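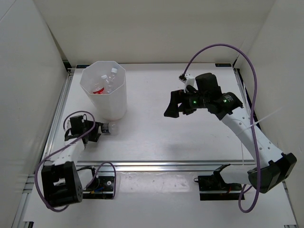

Two arms and a white tabletop between pale walls.

Home | Services | Get a Quote | Support | My Tickets

Ticket 223: Quote form on client site eats leads
Client: Bollby
Status: closed, grudgingly

Client reports no quote requests since the September redesign. Client also reports that our marketing is wonderful and is bringing in 1,000 visitors a month. These two statements did not sit well together, so I took a look.

Filled in the form as a plumber from Wostdale who wants a website. Got the cheerful thank-you page. Checked the inbox: nothing. Checked spam: nothing, apart from an offer to fix our search ranking. 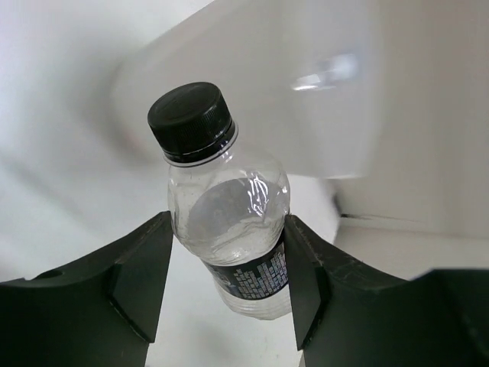 Tried again with a shorter message and it arrived in seconds. Tried a few lengths after that. Anything over 50 words goes to the thank-you page and then to wherever socks go. The Fonel form plugin has a word limit, switched on by default, and it treats wordy people as robots.

Turned the limit off. Long message from the plumber came through, typos included.

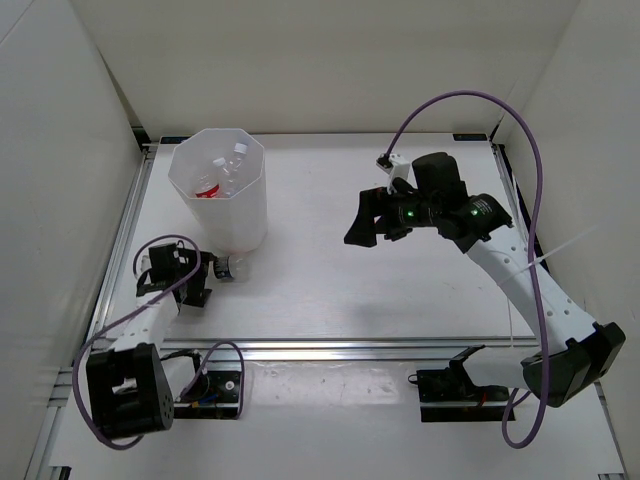
Second problem, found while I was in there: replies were set to go to Poon, the agency that built the old site. Poon has been getting copies of the short ones all this time and has been very quiet about it — I have asked for them back, politely, once.

Reply-to address corrected. Test sent at 4:10 p.m. and answered by a real person at Bollby, who wanted to know if the plumber had a budget.

Leaving the word limit off. Please don't turn it back on after the next plugin update.

Wing-sze Chuang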